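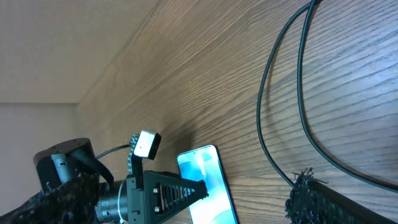
Wrist camera only vs wrist plus overhead: my results so far

Posted by makness, 20/05/2018

Right, I promised I'd write this up and I've put it off long enough. The question was whether you need the overhead camera at all for picking flat things up off a table, or whether the little one on the wrist will do the job. Phones are my test object because they're horrid: thin, slippery, and the screen changes brightness whenever it feels like it.

I recorded 809 demonstrations by hand, then trained two policies on the same set, one with both views and one with the overhead view stripped out. Same training time, same start positions. Wrist only got the phone up on 75 per cent of tries. With both cameras it was 7 points better, and I expected a much bigger gap than that!

Nearly all the wrist-only failures were at the start, when the arm was too far off and went wandering. Once it was close it was just as good.

tekik wrote:
Nice work, but I don't buy the conclusion. Seven points is a lot if you're the one picking the phones up off the floor. And were your start positions all on the same side of the table? If so the wrist view has basically learned the wood grain.

makness wrote:
Ha, fair. Mostly the same side, yes. I did shift the phone about a fair bit, but the table never moved. I could throw a cloth over it and run the lot again.

wirevo wrote:
Please do the cloth. We had a policy that was lovely on one bench and hopeless on the next one along, and it took us ages to twig that it was steering by a scratch.

Also, screen on or off? I found a lit screen makes it far too easy.

makness wrote:
On for most of them. I've got a small batch with it off but I haven't split the numbers yet. I'll dig them out.

samuel_b wrote:
I'm with makness on this one. Dropping a camera means one less thing to calibrate, and I'd give up 7 points for that tomorrow. Every time someone leans on our overhead stand we lose a morning.

tekik wrote:
Then bolt it to the ceiling, Samuel.

samuel_b wrote:
It's a rented building, I'm not allowed to drill the ceiling.

Ningsih Wattimena wrote:
Did you use different random seeds, or is it one training run each? On a similar job I saw a swing of 9 points between runs with nothing changed except the seed. If yours is one each, I wouldn't read anything into that gap in either direction.

makness wrote:
One each. Bother. OK, more seeds first, then the cloth, then screen off. It ties up the machine for most of the week, so don't hold your breath.

tekik wrote:
Move the start positions too while you're at it!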